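Drirkaso Ilie

The Drirkaso Ilie is a humanoid service robot offered as a kit by the Romanian firm Drirkaso. It is supplied with two arms, two five-fingered hands and a set of practice tasks for handling household goods. The kit went on sale in September and is used mainly by teaching workshops and small research groups.

Background

The robot grew out of a bench arm designed by Safta Mocanu and Virgil Ursu, who wanted a machine that could work at ordinary furniture heights. Their first version had a simple two-fingered grip. The hand was later redrawn by Lina Chamoun, and the result is widely seen as the best part of the kit — it closes gently, opens quickly and copes remarkably well with handles of awkward shapes.

Design

Each arm is built in sections joined at ring-shaped joints, and a section can be swapped with hand tools. The cameras sit in the head and look down past the arms, so the operator sees the work from the robot's own point of view. Ilie can be steered by a person wearing the matching gloves or left to repeat a task it has already been shown.
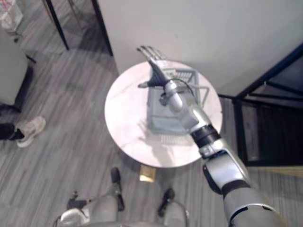

Ilie's open hand above a plastic basket on a small round table.

Basket handling is one of the standard practice tasks. The robot has to find the handle, take hold of it and move the basket to a second surface without tipping it. It is a lovely task to watch, and a hard one: a loop handle can be hidden from the head cameras by the robot's own wrist.

Reception

A review by Bogumił Brzozowska, dated 4/30/22, covered 100 basket lifts at the Domivham workshop and praised the smooth wrist and the clear printed manual. Brzozowska was less pleased with the gloves, which come in a single size, and with the long start-up check. Alina Olteanu, who teaches with the kit at Prammont, has called it “a joy to take apart”.

Availability

The kit is sold directly by Drirkaso, and more than 909 have been delivered. Spare fingers come in packs of 5.

See also
Humanoid robot
Robot hand
Remote operation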